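회사 소개
음반 | 공연 | 통신판매 | 데모 접수 | 문의

오니스(Onis)는 헤비 록과 사이키델릭 록, 둠 계열의 음악을 내는 독립 레이블입니다. 음반 제작과 유통을 주로 하고, 소속 밴드의 공연을 직접 기획합니다. 올해로 11년째 운영하고 있습니다.

처음부터 레이블을 만들 생각은 아니었습니다. 밴드 이드스카(Idska)가 첫 데모를 카세트로 내려고 했을 때 복사와 포장, 발송을 대신 맡을 곳이 필요했고, 그 일을 하면서 오니스라는 이름을 붙였습니다. 그때 만든 카세트가 100개입니다. 공연장에서 대부분 팔렸고 남은 것은 우편으로 보냈습니다. 재고는 없으며 다시 찍을 계획도 없습니다. 수록곡은 나중에 이드스카의 첫 정규 앨범에 새로 녹음해 실었으니 그쪽을 들어 주시기 바랍니다.

카세트 이후 한동안은 다른 밴드의 음반을 받아서 파는 일을 더 많이 했습니다. 직접 제작한 음반이 늘면서 판매 부문을 따로 떼어 냈고, 그것이 지금의 통신판매점 식데르(Sikder)입니다. 두 곳의 운영 주체는 같습니다. 주문서와 영수증에는 식데르로, 음반 뒷면에는 오니스로 표기됩니다. 같은 회사인지 묻는 메일이 자주 와서 적어 둡니다.
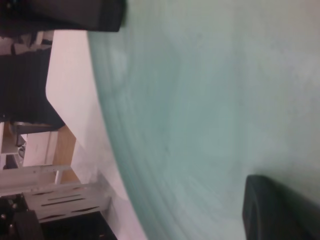
옅은 청록색 표면과 그 옆의 방 안쪽.

어떤 음반을 내는가

느리고 무거운 리프를 쓰는 밴드가 많지만 장르를 정해 두고 고르지는 않습니다. 오르간이 중심인 밴드도 있고 보컬 없이 연주만 하는 밴드도 있습니다. 앨범 전체를 한 번에 들을 수 있는지를 가장 먼저 봅니다. 좋은 곡이 한두 곡 있어도 나머지가 따라오지 못하면 녹음을 미루자고 말씀드리는 편입니다. 그렇게 미뤄진 앨범 중에 결국 나오지 않은 것도 있습니다.

정규 앨범은 LP와 CD로 내고, 디지털 음원은 실물 발매일에 맞춰 공개합니다. LP 초판은 보통 1000장을 찍습니다. 초판이 다 나가면 밴드와 상의해서 재판 여부를 정합니다. 재판은 검은색 디스크로만 찍고, 색이 들어간 디스크는 초판에만 씁니다. 초판을 구입한 분들께 드린 약속이어서 앞으로도 바꾸지 않습니다.

절판된 음반의 재발매도 합니다. 원본 테이프가 남아 있으면 테이프에서 새로 마스터링을 하고, 테이프가 없으면 상태가 좋은 판을 구해서 복원합니다. 어느 쪽인지는 속지에 반드시 밝힙니다. 권리 관계가 확인되지 않은 음반은 아무리 요청이 많아도 내지 않습니다. 작곡자와 연주자, 당시 제작사의 권리가 서로 다른 곳에 가 있는 경우가 많아 확인에만 해를 넘기기도 합니다.

계약 방식

계약은 앨범 한 장 단위로 합니다. 다음 앨범을 오니스에서 내야 한다는 조항은 넣지 않습니다. 마스터 음원의 권리는 밴드가 갖고, 오니스는 정해진 기간 동안 제작과 판매를 맡습니다. 제작비를 회수한 뒤의 수익은 밴드와 절반씩 나눕니다. 정산서는 분기마다 보내며 제작비 항목에는 프레싱, 인쇄, 마스터링, 운송비가 따로 적힙니다. 녹음비는 밴드가 부담하는 것이 원칙이지만 사정에 따라 선지급을 합니다.

표지와 속지는 밴드가 원하는 작가와 작업합니다. 작가를 정하지 못한 경우에는 저희가 몇 사람을 추천해 드립니다. 표지에 레이블 로고를 크게 넣지 않습니다. 뒷면 아래와 책등에만 들어갑니다.
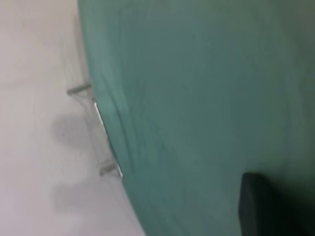

공연

우스카(Usska)는 오니스가 여는 기획 공연의 이름입니다. 해마다 9월에 열고, 하루에 3팀이 출연합니다. 팀 수를 늘려 달라는 의견이 있었지만 한 팀이 앨범 한 장 분량을 연주할 시간을 주려면 이 정도가 맞다고 보고 있습니다. 출연진은 소속 밴드로만 채우지 않습니다. 매번 음반을 처음 내는 밴드나 아직 음반이 없는 밴드를 넣습니다.

입장권은 식데르에서 예매하실 수 있고, 남은 표가 있으면 현장에서도 판매합니다. 지정석은 없습니다. 음량이 큰 공연이므로 귀마개를 입구에 비치해 두며 무료로 가져가실 수 있습니다. 보호자와 함께 오는 청소년도 입장할 수 있지만 공연장 규정이 우선하니 공연별 안내를 확인해 주십시오.

우스카 외에 소속 밴드의 발매 기념 공연과 지방 순회공연도 진행합니다. 다른 도시의 공연장이나 기획사에서 밴드를 초청하고 싶으실 때는 희망 날짜, 공연장 규모, 보유 장비 목록을 함께 보내 주시면 답이 빠릅니다. 드럼과 베이스 앰프가 갖춰져 있는지를 꼭 적어 주십시오.

통신판매와 유통

식데르는 오니스의 음반과 함께 국내외 소규모 레이블의 음반을 취급합니다. 주문 후 영업일 기준 이틀 안에 발송합니다. LP는 디스크를 재킷에서 빼서 따로 포장해 보냅니다. 운송 중에 재킷 윗부분이 갈라지는 것을 막기 위한 것이니, 미개봉 상태로 받고 싶은 분은 주문서 메모란에 적어 주십시오. 미개봉으로 보낸 음반의 재킷 갈라짐은 교환 대상이 되지 않습니다.

디스크가 휘었거나 같은 자리에서 계속 튀는 경우에는 교환해 드립니다. 어느 면 몇 번째 곡인지 적어 보내 주시면 저희 쪽 재고와 비교해 봅니다. 같은 프레싱 전체의 문제로 확인되면 구입처와 관계없이 교환합니다. 이드스카의 두 번째 앨범 초판 가운데 B면 끝 곡에 잡음이 있는 판이 있었고, 이 판은 지금도 교환을 받고 있습니다.

음반점 도매 문의는 별도로 받습니다. 최소 주문 수량은 없습니다. 위탁 판매는 하지 않습니다.

데모 접수

데모는 연중 받습니다. 스트리밍 링크 하나와 짧은 밴드 소개를 보내 주시면 됩니다. 첨부 파일은 열지 않습니다. 녹음 상태는 크게 따지지 않으며 합주실에서 휴대전화로 녹음한 것도 괜찮습니다. 완성된 앨범을 들려주고 싶을 때는 곡 순서를 확정한 상태로 보내 주십시오.

보내 주신 음악은 모두 듣습니다. 다만 답장이 늦습니다. 공연 준비 기간인 9월에는 특히 늦어지며, 한 해에 낼 수 있는 음반이 많지 않아서 마음에 드는 데모에도 거절의 답을 드릴 때가 있습니다. 새 곡이 생기면 다시 보내셔도 됩니다. 지금 소속된 밴드 중에도 두 번째나 세 번째 데모로 계약한 팀이 있습니다.

문의

음반 제작과 계약, 재발매 관련 문의는 오니스 문의 양식에서, 주문과 배송, 교환 문의는 식데르 주문 내역의 문의란에서 받습니다. 취재와 리뷰용 음원 요청은 매체 이름과 게재 예정 시기를 적어 주십시오. 사무실에서는 음반을 판매하지 않으며 방문 수령도 받지 않습니다.

최종 수정: 2026년 9월 11일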